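More open days, please

I went to the July open day at Prarnov's workshop in Prornville expecting to stay half an hour and get a free coffee. I stayed until they were stacking the chairs. I've been telling people about it ever since, so I may as well write it down and make the argument properly: every company that works on robots should let the public in, and should let them see the slow parts.

The slow parts are what won me over. Most of us know robots from short clips where everything goes right and there's music playing. At Prarnov there was no music. There was a woman named Orsolya Rácz with her sleeves pushed up, holding a gripper in her hand like a big pair of kitchen tongs, reaching for things on a white table, over and over, and talking to us the whole time she did it. They call the project Alva. A person does the task by hand with the same kind of fingers the robot has, a camera rides along, and the recordings become the lessons. She told us the team had 3,862 of them so far and that she had personally done more than she cared to remember.

I had a hundred questions (so did the kid next to me, who was better at asking them). Why use your own arm when you have a robot arm right there? Because people are quick, Rácz said, and because you can carry a hand tool into any kitchen in town.

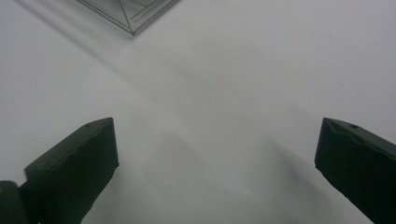
What I hadn't thought about before was how much of picking something up happens before you touch it. You come in from one side, you open your fingers wider than you need, you slow down. Clear things are the hard ones, she said, because a camera mostly sees whatever is behind them, and a shadow can look more solid than the object that made it. I have been looking at my own water glasses differently since then!

Then we got to try. I was terrible. I came in too steep, I closed too early, and I pushed the thing across the table before I got hold of it. My best run took 36 seconds. Rácz was very kind and said they learn from slow ones too, though I noticed she didn't say they'd be keeping mine.

Now, there is another way to do an open day, and I've been to that one as well. Wondberg held theirs last spring, with 50 chairs in rows and a rope in front of the machine. It was a good machine. It did its job without a slip, we clapped, and we went home knowing what we knew when we came in. I don't blame them for wanting a clean show. But I couldn't have told you one thing about how the robot came to do what it did, and I think that's the part people are nervous about.

My neighbors worry about robots, some of them with good reason, and a polished demo doesn't help them much. Ten minutes with that gripper in your hand does. You find out how hard the easy things are, and you come away with better questions about work and pay and who gets asked to teach these machines.

There were 253 names in the visitor book when I signed out. Prarnov is a small shop in a small town, and it still filled up. They say they'll do it again next summer, and I've already told the kid's mother to bring him.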